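Vasness Workshop Members Complete Two-Arm Desk Sorting Bench

Plans, parts list and control files to be shared free of charge

TATSIDE, 10/3/20 - Members of the Vasness shared workshop have finished building a bench with two small robot arms that is meant for sorting and putting away desk supplies. The project, named Plullengate, was built over 17 months of evening and weekend sessions in the workshop's back room on the Tatside site.

The build was led by Fiifi Zakaria, a bicycle mechanic who joined Vasness to use its lathe, and Adjoa Opoku, who teaches evening classes in basic electronics. Neither had built a robot arm before. Members put in 1,004 hours on the project, according to the sign-in sheet kept by the door. Those hours include time spent on two earlier versions of the arms that were taken apart for their hardware.

The bench has a white tabletop with plain gray walls. Each arm is bolted to its own black mounting plate near the front edge, one on the left and one on the right, so that the two can reach the middle of the table from both sides. Cables run up the outside of each arm to the wrist. Zakaria chose to leave them exposed.

"On the second version we ran everything inside the links and it looked very clean," Zakaria said. "Then a wire failed and it took me a whole weekend to get at it. Now I can change a cable during a tea break." 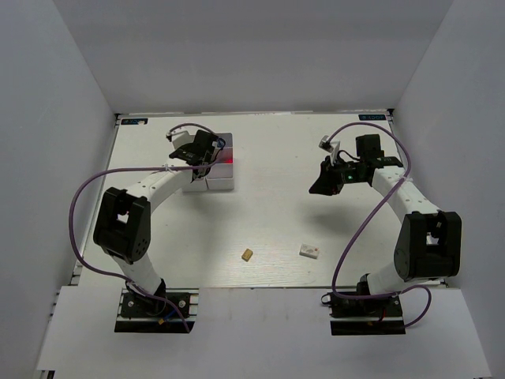
The two arms of the Plullengate bench on their mounting plates.

Each arm ends in a gripper with two dark, angular fingers. The flat inner faces were the part that changed most during the build. The first set was rounded, and small cartons turned in the grip as soon as the arm moved. The present shape came from a cardboard mock-up Opoku cut out at her kitchen table, and the finished fingers were made in the workshop over two weekends.

A small camera at the wrist looks down past the fingers. It lets the operator see what the gripper is closing on and where the trays are at the same moment. The group tried working from an overhead camera alone and found that the gripper hid small items just when a clear view was most needed.

Test items are ordinary things found in any desk drawer. They include staple boxes, pens, markers and small blocks, with divided white plastic organizers to put them in. The group picked these because members could bring them from home and because their sizes vary so much.
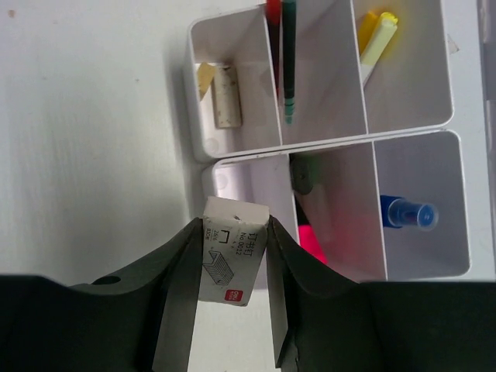

A box of No.0012 staples held between the gripper fingers, with the desk organizers behind.

Between the start of testing and the end of last month the group logged 373 attempts at picking up an item and placing it in a compartment. Of those, 316 ended with the item in the compartment that had been chosen for it. Most of the misses involved pens that rolled or boxes that caught on a divider on the way down. The full log, including the misses, will be part of the shared files.

"People ask for the good number and I would sooner give them the whole sheet," Opoku said. "If someone else builds one of these, the bad runs are what will save them time."

The approach to the organizer took longer to get right than the grip itself. The compartments are not much bigger than some of the things that go in them, and the walls between them are thin. The arms now travel with the fingers well clear of the trays and slow down before the final drop. A setting in the control files lets a builder change both the travel height and the speed.

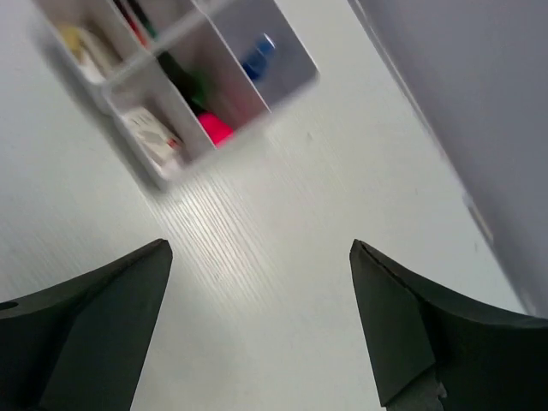

The bench can be worked in two ways. An operator can guide an arm by hand control, one movement at a time, or can save a set of positions and play them back. Saved positions depend on the trays being put back in the same spot, and the group is still looking for a simple way to hold them there that does not involve drilling the tabletop. Work on using both arms on one item is planned for the winter. No date has been set.

The project was paid for out of members' own pockets, with offcuts and fasteners supplied by the workshop. The parts list notes which pieces can be made on basic tools and which were bought ready-made. Drawings for the mounting plates and fingers are included, along with wiring notes by Opoku and a page by Zakaria on squaring up the arms before first use.

Members of the public can see the bench during open evenings at Vasness later in October. Visitors may try the hand control with a member present. Printed copies of the plans will be at the front desk, and anyone who wants the control files should bring a memory stick.

About Vasness

Vasness is a member-run shared workshop in Tatside with space for metalwork, woodwork, sewing and electronics. New members complete a short safety session before using the machines.

Contact: Adjoa Opoku, Plullengate project, Vasness workshop, Tatside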